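Kapitel 7
Was kauft man mit einem Trainingsdatensatz?
Demonstrationsdienste für das Greifen dünner Folien

Lernziele
Nach der Lektüre dieses Kapitels können Sie die Angaben eines Datenanbieters auf ihre Prüfbarkeit hin lesen, den Unterschied zwischen Episode und Aufgabe erläutern und begründen, weshalb Erfolgsquoten ohne Angabe des Materials wenig aussagen.

7.1 Ein Angebot im November

Wer heute einen zweiarmigen Manipulator anlernen will, muss die Demonstrationen nicht mehr selbst aufnehmen. Man bestellt sie. Der Dienst Nurura des Anbieters Danko liefert Aufnahmen menschlicher Handarbeit aus der Kopfperspektive, dazu eine Beschriftung der Teilschritte und, gegen Aufpreis, ein vortrainiertes Modell. Das Paket »Folie und Beutel«, mit dem wir uns in diesem Kapitel beschäftigen, umfasst laut Datenblatt 1.342 Episoden. Die Broschüre nennt es »einsatzfertig«. Was das Wort bedeuten soll, steht an keiner Stelle.

Wir haben das Paket ausgewählt, weil es eine Aufgabe behandelt, an der sich gute von schlechten Daten leicht scheiden lassen. Ein Einweghandschuh aus dünner Folie hat keine stabile Form. Er klebt an sich selbst, er ist durchsichtig, und seine Lage ändert sich mit jeder Berührung. Ein Starrkörpermodell, wie wir es in Kapitel 3 für Schrauben und Gehäuseteile verwendet haben, hilft hier nicht weiter.
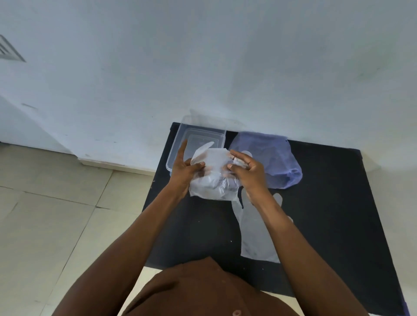
Abb. 7.1: Beidhändiges Greifen zerknitterter, transparenter Folie. Mehrere Lagen liegen zwischen den Fingern übereinander.

Im Datenblatt trägt ein solcher Abschnitt die Beschriftung »Objekt erfassen«. Das ist dürftig. Für die Regelung wäre wichtig, welche Lage zwischen Daumen und Fingern liegt und welche Kraft aufgebracht wird. Das erste lässt sich aus einem einzelnen Kamerabild oft nicht ablesen, das zweite gar nicht. Nurura liefert keine Kraftdaten. Man kann das für vertretbar halten, solange es im Vertrag steht; in der Fassung, die uns vorlag, fehlte der Hinweis.

7.2 Episode, Aufgabe, Variante

Die Zahl der Episoden ist die Größe, mit der Anbieter am liebsten werben. Für sich genommen sagt sie wenig. Geetha Chettiar hat das Paket für unseren Kurs durchgesehen und die Episoden nach Aufgabenvarianten sortiert, also nach Ausgangslage, Ziel und Material. Sie kam auf 56 Varianten. Der Rest sind Wiederholungen, viele davon am selben Tisch und vor derselben Wand.

Wiederholungen sind nicht wertlos. Ein Modell braucht sie, um Streuung in der Ausführung zu lernen. Wer aber 1.342 Episoden bezahlt und dabei an 1.342 verschiedene Situationen denkt, hat sich verrechnet - und das Datenblatt tut nichts, um ihn davon abzubringen.

Definition 7.1. Eine Variante ist eine Kombination aus Ausgangslage, Zielzustand und Material, die sich von jeder anderen im Datensatz in mindestens einem dieser Merkmale unterscheidet.

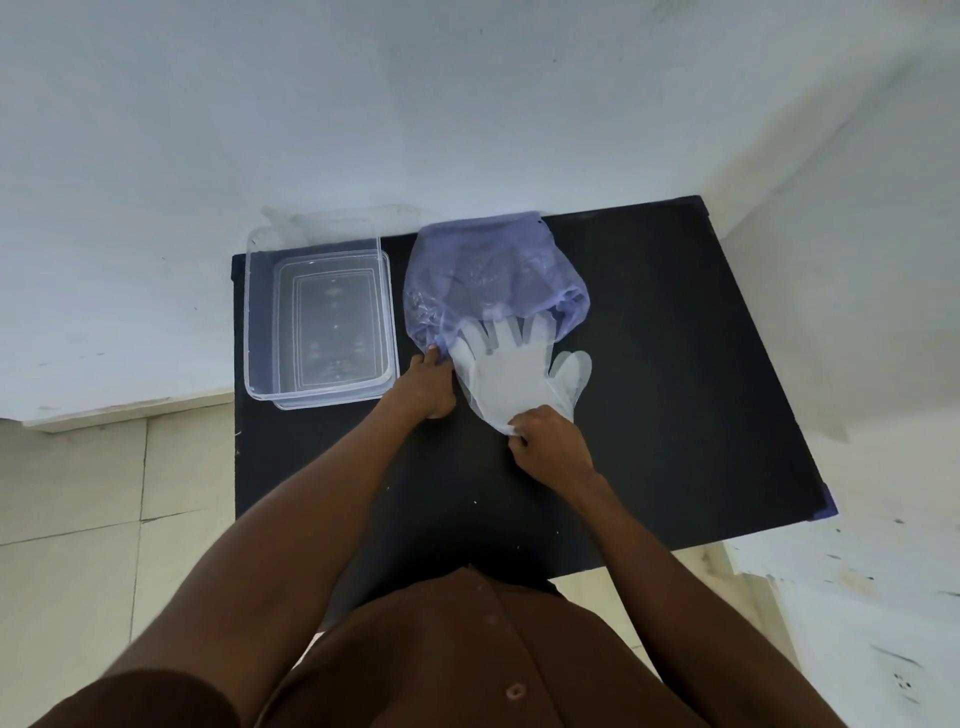 Abb. 7.2: Handschuh an der Öffnung eines violettblauen Beutels. Die rechte Hand hält die Stulpe.

Ein Problem der Beschriftung zeigt sich an Abb. 7.2. Wird der Handschuh aus dem Beutel gezogen oder hineingeschoben? Das Standbild lässt beides zu. Im Datensatz hängt die Antwort allein an der Zeitmarke, und wenn Anfang und Ende eines Abschnitts falsch gesetzt sind, lernt das Modell womöglich die umgekehrte Bewegung. Chettiar hat 200 Abschnitte stichprobenartig geprüft und mehrere gefunden, deren Marken mitten in der Bewegung lagen. Danko hat auf unsere Rückfrage eine Korrektur angekündigt. Bis zum Redaktionsschluss lag sie uns nicht vor.

7.3 Die Frage nach dem Erfolg

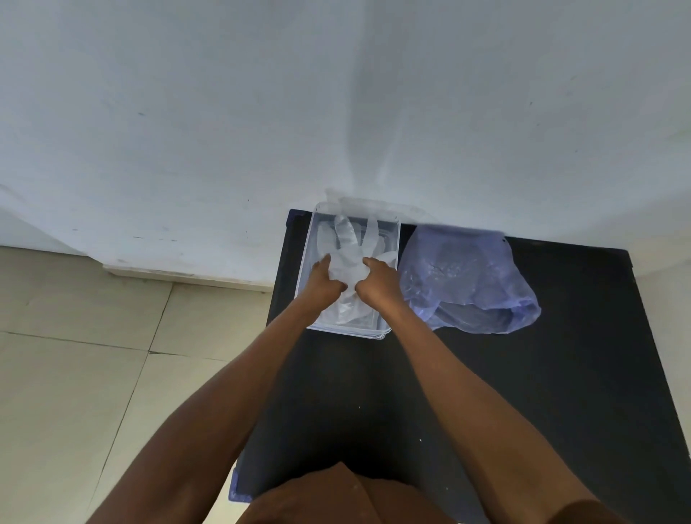

Eine Erfolgsquote setzt voraus, dass jemand festgelegt hat, wann eine Aufgabe erledigt ist. Bei Nurura heißt das Kriterium »Objekt im Behälter«. Deepika Nair, die den Vergleich mit dem Konkurrenzprodukt Plarkska betreut hat, hält es für zu großzügig, und wir schließen uns an. In der durchsichtigen Schale liegt der Handschuh mit aufgefächerten Fingern, doch unterhalb der linken Hand bauscht sich die Folie nahe dem vorderen Rand, und beide Hände sind noch an ihm. Ist das »im Behälter«? Nach dem Wortlaut ja. Für eine Packstation, die anschließend einen Deckel aufsetzen soll, wäre ein brauchbares Kriterium strenger: Hände frei, kein Material auf dem Rand, Lage innerhalb einer vereinbarten Toleranz.

Plarkska verlangt immerhin, dass beide Hände das Objekt losgelassen haben. Dafür ist der Datensatz kleiner, er hat 1.000 Episoden, und durchsichtige Folie kommt darin kaum vor. Ein direkter Vergleich der beworbenen Quoten verbietet sich damit. Das Auswertungsprogramm Dindent, das wir in Abschnitt 7.5 einsetzen, erlaubt es, beide Datensätze nach einem gemeinsamen Kriterium neu zu bewerten. Auch dieses Werkzeug hat Schwächen, vor allem bei spiegelnden Rändern, und wir werden seine Urteile von Hand nachprüfen.

Halten Sie für die folgenden Abschnitte das Datenblatt aus Anhang C bereit. Abschnitt 7.4 beginnt mit der Beschriftung der Teilschritte und der Frage, wie fein sie sein muss, damit ein Regler etwas mit ihr anfangen kann.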